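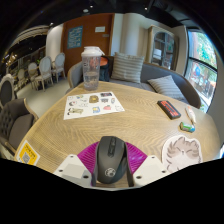 Wednesday, 4:40 pm

Handheld gripper work, second afternoon. Writing this up while the rules are fresh, and I am really pleased with where they're going. Hubert Wallner and I spent most of the session arguing about what counts as a good episode, and by the end we had something I'd be happy to give to a new person without sitting next to them.

Some of this will replace section 4 of the Plostgate collection guide. Until then, treat this page as the working copy.

START AND END POSES

Old rule: "begin with the object in view." Too loose! Hubert starts a hand's width above the table and I start almost at shoulder height, and when we played our episodes one after the other they looked like two different tasks. New rule: start with the gripper open, well clear of the object, and hold still for one slow breath before moving. Same at the end. Open, back off, hold, stop.

The hold matters more than I expected. Ileana Olteanu trims the episodes afterwards and she had been hunting for the start by eye in every single one. With a still moment at each end her trimming script finds it by itself. She ran it over a batch of ours at lunch and came back grinning.

GRIP RULES

1. Close on the sides of the object, square to it. For a mouse that means a pad on each flank, with the wheel and buttons clear of both pads. Pressing on a button while lifting is a fault even when the lift is fine, so mark it.

2. Close in one motion. If you have to reopen, back off fully and approach again. No nibbling. A retry is good data as long as it looks like a retry, and we want to keep those (tag: RETRY). Little squeezes halfway are the ones that confuse everybody later.

3. Lift before you travel. I drag things. I know I drag things. Hubert made me do 12 in a row saying "up" out loud and it helped.

4. Objects with a front and a back get put down the way the task card says. If the card says nothing, the card is wrong. Fix the card and then record.

5. Speed: slower than your bare hand, faster than you'd like. If the view smears when you play it back, you went too fast.

On rule 2, Hubert wanted retries capped at one per episode. I wanted no cap. We settled on two, then stop and start again, and we'll see how it feels at the end of the week.

THE TABLE

This was the longest argument. The Tandstead rules say to clear the surface down to the task object, and I followed that for months. I now think it's bad practice for anything meant to work in a lived-in room, and Hubert has come round to it too. Cups, pens, stickers, paper, a bottle at the far side – leave them. People have things on their tables and a policy trained on bare wood is going to have a bad day.

But leaving things isn't the same as not caring, so:

– Nothing loose inside the path between pick and place, unless the card asks for it.
– Liquids stay on the far side of the table with the lid on.
– Between blocks, move at least three of the background things. Really move them, don't nudge.
– No faces on screens, no mail, no badges, no papers with someone's name. Check this before the first episode and again after any break.
– If something gets knocked by accident, finish the episode and tag it BUMP. Don't reach in with your free hand.

Same thinking for the light. We used to pull the blinds for consistency. Stop doing that. Write the time at the top of each block and let the daylight do what it does. A wide lens takes in half the room anyway, so the sofa, the windows and the chairs are all part of what we're recording whether we plan for it or not. Walk the whole circle with your eyes before you begin.

PADS AND HARDWARE

Wipe the ribbed pads at the start of every block, dry cloth only. Check the plate screws by hand at the same time. If a pad has to be swapped, swap both sides, and write it in the log with the episode number. The last swap is in there at episode 519 and it was lovely to be able to find it in ten seconds when Ileana asked. More of this please.

Recheck calibration after a swap, after a drop, and at the start of the day. A drop means any drop, including onto the sofa.

COUNTING

The log stands at 3,355 episodes across all tasks. Hubert's proposal: at every further 1,000, somebody who did not record them pulls a sample and scores it against this page, blind to who held the gripper. I love this. We both have habits we can't see. Ileana has offered to do the first one, and I'd like the scores pinned up by the door where we'll all read them.

OPEN

– Left-handed recording. Kälin allows it without a tag, and I think we want a tag. Ask.
– Does the breath at the start need a number of seconds? Hubert says yes, I say it'll make people count under their breath and stiffen up. Try both.
– Soft objects need their own grip rules. The Brirnness notes have a decent page on cloth that we could start from.
– Task card for the mouse: add which way the cable end or logo end should point at put-down. Mine to do, tomorrow before we start.
– Reprint the tag list bigger. RETRY and BUMP are new and neither is on the old sheet.

Packed up 5:25. Cards are in the top drawer, cloth is in the wash.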